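## Keeping bagged vegetables fresh

Put the bag on a clear worktop before you open it and look for anything soft or bruised. One bad piece will spoil the rest – take it out first.

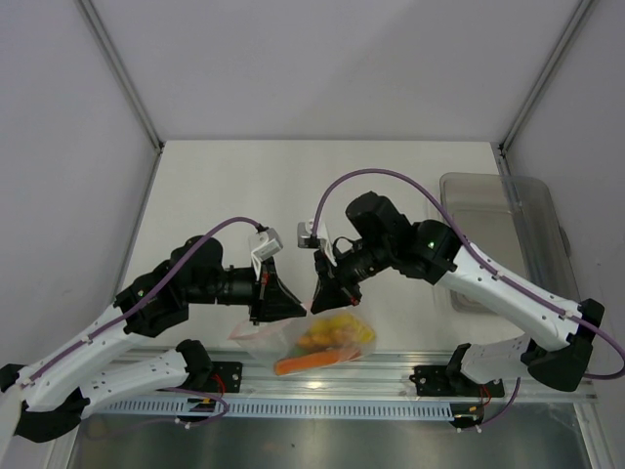
Don't wash anything until you need it. If the inside of the bag has misted up, tip everything out, dry it with a tea towel and put it back with a sheet of kitchen paper. Change the paper after a day or two.

Potatoes and onions keep better out of the fridge, in separate paper bags. I write the date on each one in pencil.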